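Compartment tray

A compartment tray, also called a divided tray or sorting tray, is a shallow open box whose interior is split by thin walls into a number of small cells. It is used to keep small objects apart from one another, to hold them in a fixed order, or to gather like items together. Compartment trays are found in homes, schools, craft rooms, shops and collections, and hold things such as beads, buttons, coins, counters, game pieces, seeds and hardware.

The tray differs from a drawer organizer in that it can be carried and used on any flat surface, and from a compartment box in that it usually has no lid. Some trays are made to stack, with the base of one resting on the rim of the next.

Construction

The simplest type has a flat base, four outer walls and a set of crossing dividers. The dividers are most often joined by half-lap slots: each strip is cut halfway through its height wherever it meets another, and the two strips are pushed together so that their top edges lie level. A grid made this way holds itself square and can be dropped into the box without glue. Other makers set the ends of the dividers into grooves cut in the outer walls, which keeps the grid from shifting when the tray is tilted.

Wood and wood-based boards are common materials. Cardboard, molded plastic and sheet metal are also used. Wood dividers can be quite thin because they carry almost no load, and thin dividers leave more of the tray's area for storage. The outer walls are normally thicker, as they take the knocks of handling.

Many trays have a rim or outer wall finished in a different color from the inside. A dark edge hides finger marks and makes the outline of the tray easy to find on a crowded table. The interior is usually left pale so that small objects show up against it.
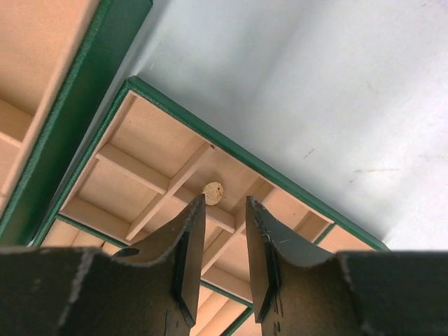 Cell size is chosen to suit the contents. A cell should be wide enough for two fingertips to reach the bottom. If it is much deeper than it is wide, flat items such as coins or discs become hard to pick up, and the user has to tip the tray to empty it. Makers of trays for flat pieces sometimes round the bottom of each cell or line it with felt, which lets one edge of the piece be pressed down so that the other lifts.

Dividers may be fixed or removable. Fixed grids are stronger and leave no gaps for small items to slip under. Removable grids let the owner join several cells into one longer space and make cleaning easier. A loose grid that does not sit flat on the base is a common fault in cheaper trays, and thin pieces can slide from one cell into the next.

Types

Square-cell trays have cells of equal size in rows and columns. They suit counting, sorting and display, where each cell is treated alike.

Mixed-cell trays combine small cells with one or more long sections. They are common in sewing and repair work, where tools are kept beside the parts they are used with.

Display trays are shallow and often lined. Collectors of coins, minerals and shells use them inside cabinets, with a label in each cell or along the rim.

Teaching trays are used with young children for sorting by color, size or kind, and for early arithmetic. They generally have large cells and low walls.

Use

In sorting, the mixed items are placed on a clear surface or in a separate dish, and pieces are moved one at a time into the cells. Working on a plain tabletop in a color that contrasts with the pieces makes stray items easier to see. Two trays are often set side by side, one for unsorted pieces and one for finished groups, or both for sorting when there are more kinds than one tray can hold.

Items can also be sorted in stages. A first pass divides them into broad groups, such as metal and wood, and a second pass divides each group by size or pattern. Kanchan Pandey's handbook for craft teachers, The Sorting Table, recommends stopping the first pass at six groups, on the grounds that children begin to hesitate when there are more.

Small discs are among the most common contents. Game counters, tokens, cork rounds and coins are all light, flat and easily knocked to the floor, and a divided tray keeps them within reach during play or work. Players of board games often give each person a row of cells.
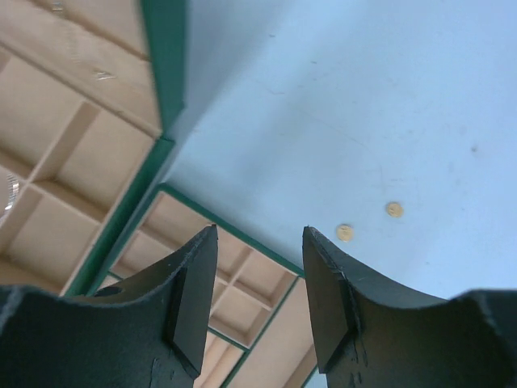
How many pieces should go in one cell?
Flat pieces are best kept to a single low stack that stays below the top of the divider. Loose items such as beads should fill no more than half the depth of the cell, so that they do not spill over when the tray is carried.

Regional makers

Divided wooden trays are made in many places by small workshops. In Trondton, the firm Vornesura began producing them as a sideline to picture framing, using offcuts for the dividers. Its best-known model, the Wolde, has a grid held in grooved walls and was sold in a plain and a painted version. The workshop's founder, Ebise Weldu, kept the pattern unchanged for many years apart from a small increase in wall thickness. A catalog issued in June 2021 lists 132 cells as the largest grid then offered.

Care

Wooden trays are cleaned with a soft brush, which reaches the corners of the cells better than a cloth. Marks on the rim can be wiped with a barely damp cloth and dried at once. Soaking should be avoided, as thin dividers swell in their slots and may bow when they dry. A divider that has worked loose can be fixed with a small amount of wood glue applied at the joint with a toothpick and left overnight under a light weight.

Trays are stored flat. Standing one on its edge for long periods can warp the base, particularly in damp rooms. Empty trays may be stacked, though a painted rim can stick to the base above it if the paint has not fully hardened. Paper placed between the trays prevents this.

See also

Bead board
Coin cabinet
Drawer organizer
Half-lap joint
Printer's type case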